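Setting up and running a pick-and-place station: house rules

By Devendra Malhotra

These are the working rules we use at Cladavard for small single-arm stations. They cover the mat, the objects, the arm and the log sheet. They assume the arm has been installed and that a risk assessment has been signed for the room. If either of those is missing, stop and get it done first. Nothing on this page replaces the maker's manual.

Before you switch on

1. Read the last entry in the station log. If it reports a fault and nobody has signed it off, leave the power off and ask.
2. Press the emergency stop and check that it latches. Release it only when you are ready to start.
3. Look along the cables from the arm to the controller. They should hang in a loop with slack at every joint position. A cable that goes tight at full reach needs refitting.
4. Check the fingertips for cracks, and for tape or glue left on the gripping face. Wipe them with a dry cloth.
5. Tie back long hair, take off lanyards, and roll up loose sleeves.

Laying the mat

The mat is the boundary of the task. Anything the arm is meant to touch goes on it, and anything else stays off it.

Put the mat down flat and let it settle before taping. A new one can hold its curl overnight, so unroll it the afternoon before. Use masking tape. Parcel tape holds better but pulls up the surface when you lift it, and we have had to replace one tabletop already.

Tape the corners first, then add a strip wherever an edge lifts. Press each piece down from the middle outwards. Run the back of your hand along the edges when you finish: if your knuckle catches, so will a fingertip. Add more tape on top if you need to. It doesn't have to look tidy.

Keep a gap of 100 mm between the mat and any stand, bracket or base plate if the room allows it. Where it doesn't, write the smaller distance in the log and set the travel limit in software to match.

Do not move the mat once a batch has started. If it gets knocked, stop, put it back, and start a new batch number. Qiuyue Zou once lost a batch of 378 runs at the Zusivley site to a mat that had crept sideways during the morning, and the rule dates from then.

Choosing and placing objects

Start with things that are light, dull in colour and hard to break. Paper goods, sponge, plastic lids and card boxes are all good. Avoid glass, anything with liquid in it, and anything heavier than the limit on the station card.

Keep the number of loose objects low. For a new task we begin with 2 at most: the thing to be moved and the thing it goes into or onto. Add more only after the simple version runs cleanly.

Place objects by hand with the arm parked and the program paused. Paused means paused at the controller. An arm that happens to be standing still between moves is not paused.

Vary the starting positions within the mat. People put things down in the same spot without noticing, so we use a printed list of positions from Dawber and tick them off. If you don't have the list, divide the mat into a grid in your head and work across it in rows.

Leave the rim of a dish or lid facing the same way all through a batch unless turning it over is part of the task.

First moves

Run the first cycle at the slowest setting. Keep one hand near the stop button and both hands outside the reach of the arm. Watch the gap between the fingertips and the mat. The fingers should close just above the surface without scraping it. If they scrape, raise the lower limit before you do anything else, even if the grasp worked.

Check that the fingers come down square. A tilted gripper often picks up soft things perfectly well and then fails on a hard one, and the cause is a pain to find later.

Bring the speed up in steps, one cycle at each. We go up to 18 cycles on a new task before anyone leaves the room, and longer if the operator is new as well.
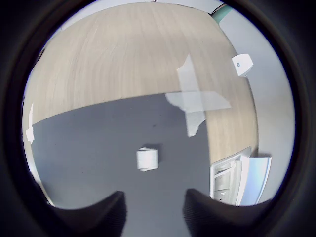 Single roll on the mat, fingers apart.

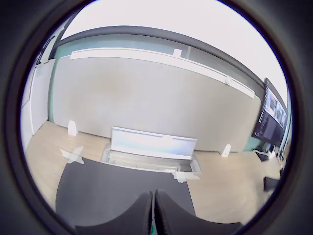

White box at the far edge of the mat, lid up. 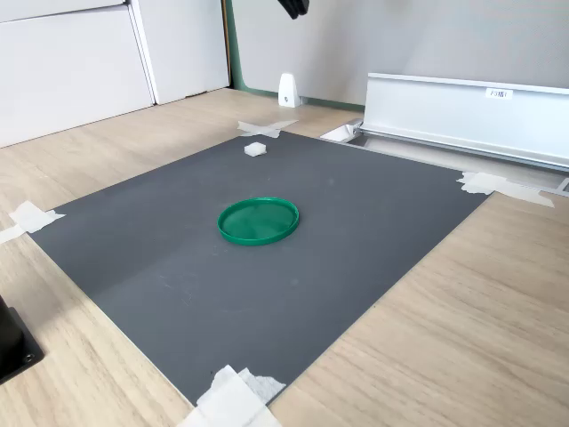
Green lid with its rim up, and one small white piece further back.

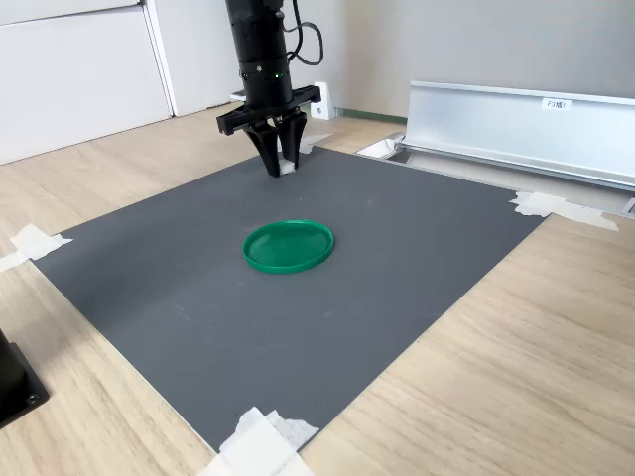
Dropped or stuck objects

If something falls off the mat, pause, park the arm and only then reach in. Log the drop with the position number. Don't put the object back and carry on as if the cycle had counted.

If the gripper closes on something and won't release it, do not pull. Use the open command at the controller. If that fails, cut the power, support the object from underneath and call whoever holds the key for the controller cabinet. At Wostine that is the shift lead, elsewhere it is on the station card.

Closing down

Park the arm clear of the mat. Take every loose object off and return it to its tray. Lift any tape that has gone dirty and replace it now, because the next person will be in a hurry. Wipe the mat with a damp cloth and leave it to dry.

Write up the log before you leave the room: task, batch number, cycles run, drops, anything you changed. Sign it. Initials are fine if they are on the list inside the front cover.

The log sheets and station cards are reprinted every August. Older copies should be thrown away then, including the ones pinned up behind the door.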